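Clemura — my mobile puzzle game, project report

What I made

Clemura is a little sliding-tile game for phones, and I built it over one term for Notburga Riedl's game design class at Fenside. You move a lost snail through gardens without crossing your own trail. It has 113 levels (I planned 141, but the last batch was way too hard!) and the whole thing runs offline.

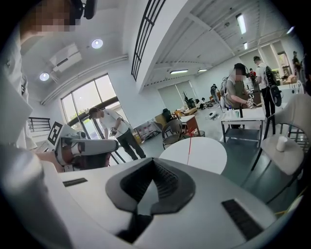 What went wrong

Saving. My first version forgot your progress every time a call came in — ugh. I rewrote that part in November and it took 2 weeks. The final code is 1,475 lines, and I'd still like to add a hint button and better music.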